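Raritau Visitor Pack > Demonstration Guides > Shoe Rack Bench > 4. Running the bench for visitors

4. Running the bench for visitors

This section is for whoever hosts the Raritau open day. It assumes the arms have been set up as in section 3 and that you have watched a full session yourself, start to finish, before inviting anyone else to. The Grivier leaflet calls the task "everyday tidying". Please don't repeat that to visitors. It is canvas shoes and one rack on a white table, and they can judge for themselves how everyday it is.

4.1 Before the doors open

1. Check that both bases are tight on the front rail.
2. Move each arm through its reach by hand with the power off. Watch the purple cables as you do it.
3. Set out the shoes. Mix the colours and leave some off the rack, or there is nothing to demonstrate.
4. Open the wrist view on the visitor screen.
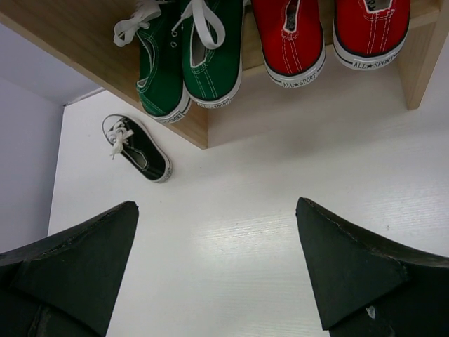

Why are the laces already tied, one visitor wrote on the April comment sheet, and would it manage if they weren't? Fair question. Say that tying is not part of this task. Do not say it is "coming soon". We have no date for it.

NOTE: The wrist view makes the shoes look large and the job look easy. Point visitors to the table as well.

4.2 During the run

5. Ask visitors to stand behind the floor line, then start the session from the Calado panel.
6. Keep quiet for the first shoe. Talking over a slow grasp sounds like an excuse for it.
7. If a shoe ends up on its side, leave it. Let the arm try again.
8. After 2 failed tries on the same shoe, pause the session, then set the shoe upright yourself and say out loud that you have done so.

CAUTION: Pause before you reach in, every time. A gripper that is holding still may still be under power.
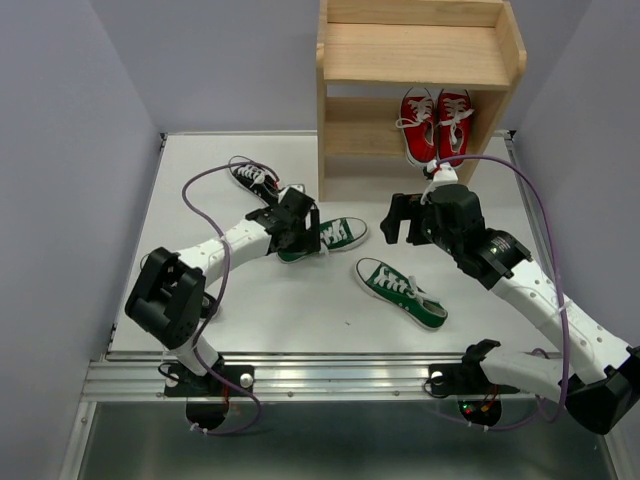

Amanuel Kassa asked whether a child of six wouldn't have finished by now, and several people in the front row agreed with him. The honest reply is yes. Give it, and carry on.

9. When both arms have returned to rest, write down the result. A shoe placed by the host counts as a failure, whatever the Calado panel reports. If the panel shows code 931, end the demonstration and see section 6.

4.3 Questions about figures

The Valero brochure quotes a success rate without saying which shoes were used or who moved them in between. Until we are told, keep it off the stand. Show the handwritten log instead, failures included.

10. Switch off at the wall and hang the log back on its hook.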